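Workshop notebook, December, bench by the linen store
Durside guesthouse job, notes for me and whoever picks this up after

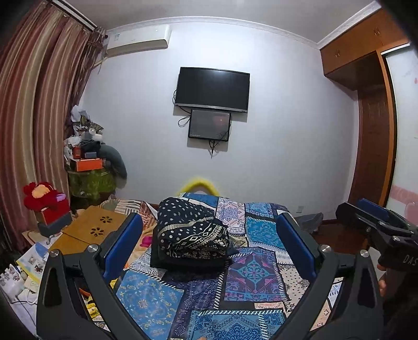
Right, breakfast trays. Toon Kuipers wants the new Durside trays to go up to all the rooms from the start of the season, and I've been told to make one that a person can carry up two flights without the teapot sliding into the toast. It has to sit flat on the bed too, which is where guests eat when there's no table, and most of them will be facing the telly on the wall opposite, with that tangle of black cables hanging down under it. I've put the cables on Toon's snag list as well (he groaned, but he wrote it down). Back to trays!

First go was the flat beech one with a low lip. Lovely to look at, hopeless on a mattress. I sat on the bed next to it and the whole lot leaned towards me like a boat. Second go has folding legs, 100 mm high, and that's far too short once you've got a duvet bunched over your knees. Obed Laryea tried it and couldn't get his legs under at all, and he isn't a big man.

So, third go. Longer legs, wider apart, with a crossbar so they don't splay. The base is 375 mm front to back, which just clears the turn on the back stairs if you tip your elbows in. I did the stairs with it 4 times with a full pot and lost a bit of milk on one of them, my own fault for chatting to Obed on the landing.

Things I want to remember:

Hinges. The Preltavar ones are stiff and stay put, which I like, but they squeak. Wax helped for an afternoon. The Gruvton ones are quieter and fold flatter, only they've got a sharp corner that I can see catching on bed linen, and housekeeping will have my head. Going to file one down tonight and see how it looks.

Finish. Oil came up beautifully but hot cups leave rings, even after a week's curing. Varnish is duller and a bit plasticky to the touch (Toon prefers it, I don't). Might do oil on the legs and varnish on the top and see whether anyone spots it.

Grip. Cut-out handles are better than the rope ones. The rope ones looked charming in the sketch and then swung about. I've rounded the cut-outs over more than I planned and they're much kinder on the fingers, so keep that.

Non-slip. Obed suggested a cotton mat with a rubbery backing and it does hold the pot, but it needs washing after every breakfast and the laundry is already moaning about napkins. Cork liner is the other idea. Korletey do a thin one on a roll, I've asked for a sample.

Toon also asked if we could have a slot for the newspaper and another for the menu card. I said one slot, he can choose. With two of them there isn't room for the jam.

Still to sort: weight. It's heavier than the flat one and I haven't put it on the scales since adding the crossbar. Also where they'll all live during the day, as they won't stack with the legs as they are. Obed reckons hooks along the pantry corridor. Need to measure the gap behind the door before I promise anything.

Sample cork chased, 4 pm. No reply yet.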